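Gripper Care and Setup: Your Questions Answered

Welcome! If you've found your way to this page, you probably have one of our Loltano two-finger grippers on a bench somewhere and a question about looking after it. We've gathered the ones that come up most in the Cirnumari support inbox and answered them as fully as we can. Some of the answers run long (we do like talking about this stuff), so feel free to skip down to the part you need.

Getting started

I've just unpacked my gripper. What should I do first?

Congratulations, and please don't plug it in yet! Set the gripper on a soft cloth and check that the bag of spare pads, the short cable and the little packet of wrist screws all made it into the box. Then hold the body in one hand and very gently feel each finger for side play. A tiny bit of give is normal. A click is not, and if you feel one we'd like to hear from you before you mount anything.

How do I mount it on the arm?

Park the arm with the wrist pointing straight down at a comfortable working height, then switch the arm off at the controller and wait for the lights to go out. Line up the locating pin, start all four screws by hand, and only then snug them up in a cross pattern, a little at a time. People are often tempted to do one screw all the way and then the next, and the gripper ends up sitting ever so slightly crooked on the wrist. You won't notice until your parts start landing off to one side, and by then you'll be blaming the vision system.

Which cable goes where?

The short one runs from the gripper to the wrist connector and the long one runs down the arm to the control box. Leave a relaxed loop at the wrist, enough that you can turn the last joint both ways without the cable going tight. Use the fabric ties we send along. Plastic ties pulled down hard will chew through the jacket over a season.

Homing and opening width

Why does the gripper open and close by itself when I turn it on?

It's homing, which means it is finding the two ends of its travel so it knows where the fingers are. Keep your hands and any parts well clear until the status light is steady. If homing gets interrupted, send the home command again from the Caron control screen, and it will start over without any fuss.

My opening width reads wrong. Can I fix that myself?

You certainly can. Go to the Jaw page in Caron, choose Teach Closed, and let the fingers come together with nothing between them. Then choose Teach Open and let them go all the way out. Save both, and run five or six full strokes while you watch the number. If you've recently changed pads, this is almost certainly all you need – a new pad is a little thicker than a worn one, and the old closed position no longer holds.

Do I have to teach it again every morning?

No, though we'd suggest it after any pad change, any bump, and any time the gripper has been off the wrist.

Looking after the links and pivots

How often should I inspect it?

For most benches, every 200 running hours is plenty. The counter is on the Service page in Caron, and you can set it to remind you. If you work with sawdust, flour or anything else that gets into every corner, please look in at 168 hours instead. Think of it as once for every full week of round-the-clock running.

What am I looking for when I inspect the linkage?

Start with the arm switched off and the jaws open, and look down along the gripper from the wrist side so you can compare the left and right halves. The links should mirror each other, and all eight white pivot caps, four on each side, should be in place. A link that sits higher than its partner deserves a closer look. So does a fingertip that leans, with the inner faces no longer parallel.
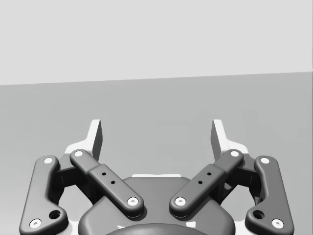 A pivot cap has come off. Is that serious?

It's not an emergency, but do stop and put it back before the next shift. The cap keeps grit out of the joint. Wipe the seat with a dry cloth, press the cap in with your thumb until it sits level, and turn it a little to be sure it's home. If it won't stay put, order cap set 41 and replace the whole side.

Should I oil the joints?

Please don't! The pivots are made to run dry, and oil turns every speck of dust into grinding paste. If a joint squeaks, clean it with a soft brush first, and write to us if the squeak comes back.

Pads, spares and getting help

When should I change the fingertip pads?

Change them when a part you've always held well begins to slip, or when you can feel a groove with your fingernail. Always change both together so the grip stays centered.

Caron is showing code 319. What does that mean?

The gripper expected to reach a position and didn't get there in time. Nine times out of ten a cable is caught or the fingers have met something they shouldn't have. Switch off, clear the jaws, check that loop at the wrist, and home again. If the code returns with nothing in the jaws, save the log and send it to us.

Where do I order spares, and can I send my gripper in?

Pads, caps and cables all come from the Jendemero parts counter, which also handles repairs. Put the serial number in your message, along with a few words on what the gripper was doing when the trouble started. Pack it with the jaws closed and the cable coiled loosely beside it, and take your own custom fingers off first so they stay safe with you.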